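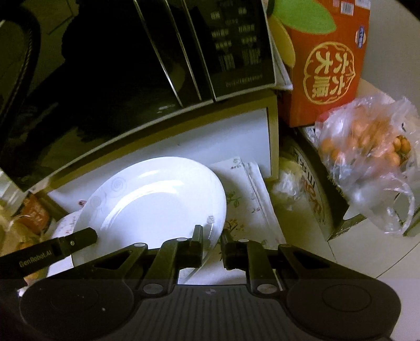
Okay, slide one. Hi everybody, I'm Beverley Harawira, and I'm going to talk for a bit about the kitchen counter – mainly the stretch next to the microwave, where everything in my house ends up.

(Wait for people to sit down.)

Ask the room: who has a plate out on the counter right now? Hands up. Mine's up too!

So I used to think I needed more cabinets. I even got a quote from Parerov, and then I measured the counter and found I had 39 inches I could really work on, and most of it was plates, mail and paper napkins. Napkins! I buy the pretty flowered ones for company and then they just live there, half a stack, for months.

Next slide. What I do now:
– Plates go up as soon as they're dry. Five minutes after dinner, tops.
– Napkins get one spot, near the table, and I don't open a new pack until the old one's gone.
– Nothing leans on the microwave. Check your manual for how much space it needs around it, they're all different.

Tell the April story here (my sister, the good plate, the phone ringing). Keep it short, I ran over last time.

If somebody asks about plate racks – I like the upright kind, but measure your biggest plate first. I didn't, and mine went back to the store.

Next slide is the drawer one. Drink some water, then hand out the sheets.

230 shares | 5 comments

Related talks
The Drawer Under the Oven – Hasen
Dishes for Two – Athanasiadis
Small Kitchens Night at Jinora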